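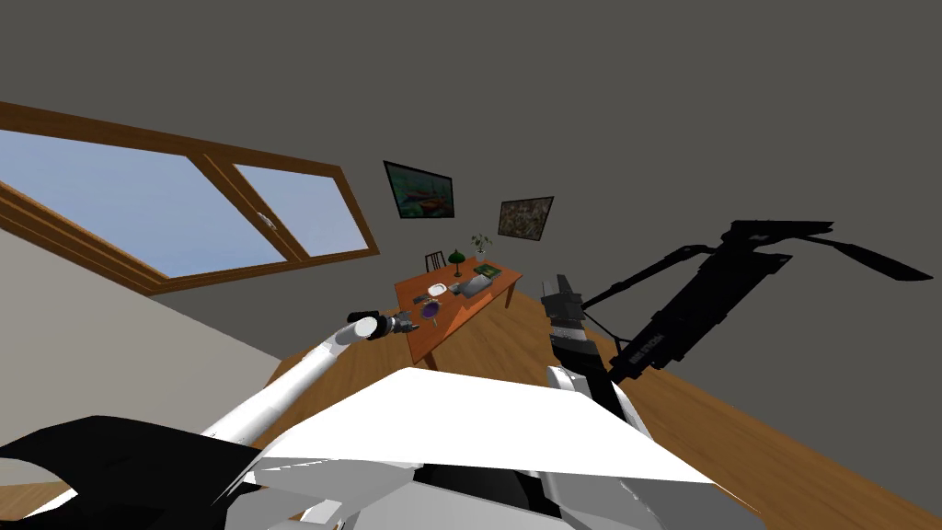
Timeline patterns are short, fixed rhythmic figures, usually played on an iron bell, against which the other parts of a West African drum ensemble are placed. This week's notes cover the twelve-pulse pattern used in the first set of class recordings, its relation to the beat, and the conventions to be followed in Transcription Task 2. Students should be able to tap the pattern with one hand and the beat with the other before they begin to transcribe. No instrument is required; a small wooden table like the orange one shown is an adequate surface, provided the two hands can be told apart by sound. Use knuckles for the bell and the flat of the fingers for the beat.

1. Terms

Pulse: the smallest regular unit of time in the texture. Not every pulse is sounded.
Beat: the regular unit to which dancers step. In this repertoire it normally groups three pulses.
Cycle: the span after which the timeline repeats. Twelve pulses in the present case.
Stroke: a sounded attack on the bell.

The word "bar" is avoided in these notes. A barline in staff notation implies an accent on the first beat that the players may not intend or produce.

2. The pattern

In box notation, with x for a stroke and a full stop for a silent pulse:

x . x . x x . x . x . x

The strokes fall on pulses 1, 3, 5, 6, 8, 10 and 12. Expressed as durations between successive strokes, the pattern is 2 2 1 2 2 2 1, for a total of 12. The two short durations are separated by two long ones in one direction and three in the other, so the pattern has no internal repetition and a listener can establish position within the cycle from the bell alone.

Starting the same sequence from the fourth stroke gives 2 2 2 1 2 2 1. This is a rotation of the pattern, and the two should be labelled consistently. Mark the starting stroke on every transcription.

3. Relation to the beat

With four beats to the cycle, the beats fall on pulses 1, 4, 7 and 10. The bell coincides with the beat on pulses 1 and 10 only. With six beats to the cycle, the beats fall on pulses 1, 3, 5, 7, 9 and 11, and the bell coincides on the first three of these – a feature that leads many beginners to hear six as primary. The dance steps in the Boonchu recordings follow the four-beat reading, and that reading is used for assessment.

At a tempo of 70 four-beat units per minute, one cycle lasts 3.43 seconds and one pulse lasts 286 milliseconds. Faster pieces in the set reach a beat duration of 500 milliseconds, at which the cycle lasts two seconds. Practise at the slower tempo first.
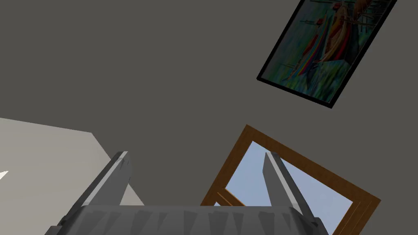 Should small differences in timing between players be notated?
Small deviations are left out of the main transcription. Where a stroke departs from its pulse position by more than 30 milliseconds, and does so in the same place in successive cycles, place an arrow above the box and state the measured value in a footnote. Isolated deviations are ignored.

4. Supporting parts

The rattle commonly doubles the bell or marks the beat, with additional strokes between. It should be transcribed on its own line directly under the bell. Support drums use a limited vocabulary of strokes, distinguished by whether the hand or stick bounces from the skin or is pressed into it. Use o for a bounced stroke and m for a muted one. Do not assign staff pitches to the drums. Relative height (high, middle, low) is sufficient and goes in the left margin.

The lead drum is excluded from Task 2. Its phrases vary in length, frequently begin on a pulse other than 1, and are dealt with in the notes titled Lead Parts and Signals.

5. Task 2

Transcribe 10 consecutive cycles of bell, rattle and one support drum from either Nindley track 3 or Cleltwood track 1. The Nindley recording has the clearer bell; the Cleltwood recording has less variation in the drum part. Add a commentary of 500 words identifying the starting stroke, the beat reading adopted, and any point at which a part could not be heard with certainty. Uncertain strokes are enclosed in brackets.

Box notation may be prepared by hand or in Sistia. Files exported from Sistia should be checked for dropped silent pulses at the end of a line.

Questions on the recordings go to Theophilus Ankrah. Questions on software and submission go to Ottó Kocsis. Tasks are due in September, before the first ensemble workshop.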